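Deteo: a list of film set photos and where they first appeared
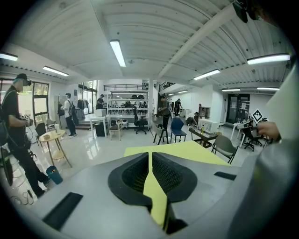 One reader wrote in to ask why the list leaves out posters and trailers, and whether stills handed out by the studio count as set photos. Posters and trailers are out of scope. Studio stills are in, but only if they were taken during shooting and carry a caption that says so.

## What is in it

Deteo is a plain text table of 2,025 entries. Each entry is one photo from the set of a science fiction, fantasy or comic book film. The photos themselves are not included, only the details and a link to the page where each one was first seen.

Columns:

- `film`: working title, then release title if it changed
- `kind`: costume, vehicle, prop, building or crowd
- `source`: fan, press or studio
- `first_seen`: month and year
- `link`: original page, or the oldest copy we could find
- `notes`: free text, often blank

Of the entries, 1,116 are marked `costume`. Vehicles come a long way behind. A photo showing a costume and a vehicle goes under whichever the caption mentions first.

## Where it came from

The first version was put together from the news archive at Bodska, a film site that let us copy its back pages. Entries marked `G` in the notes came later from the Grurkell message board. Those have weaker dates, as the board only shows the month for older posts.

The Domínguez films are listed under their Spanish titles. English titles are in the notes.

## Known problems

- 193 links are dead. We have kept them so the entries still make sense.
- 97 entries have no source. Most are cropped copies where the site name had been cut off.
- Working titles are sometimes shared by two films. Check the month before joining this table to anything else.
- Reshoots are not marked separately from the main shoot.
- Accents were lost in part of the Grurkell import. The February update fixed the titles but not the notes.

## Using it

The file is tab separated and saved as UTF-8. Some spreadsheet programs will turn `first_seen` into a full date with a made-up day, so set that column to text before opening.

You may copy and change the table. Please keep the `source` and `link` columns if you pass it on.

Last changed 9/18/09

Shares: 14
Comments: 3

**tinhelmet** Could you add a column for the country of the shoot? I keep having to look it up.

**marrow_k** Two of the dead links work again if you take the www off.

**oldreel** Opened fine here once I set the dates to text. Thanks.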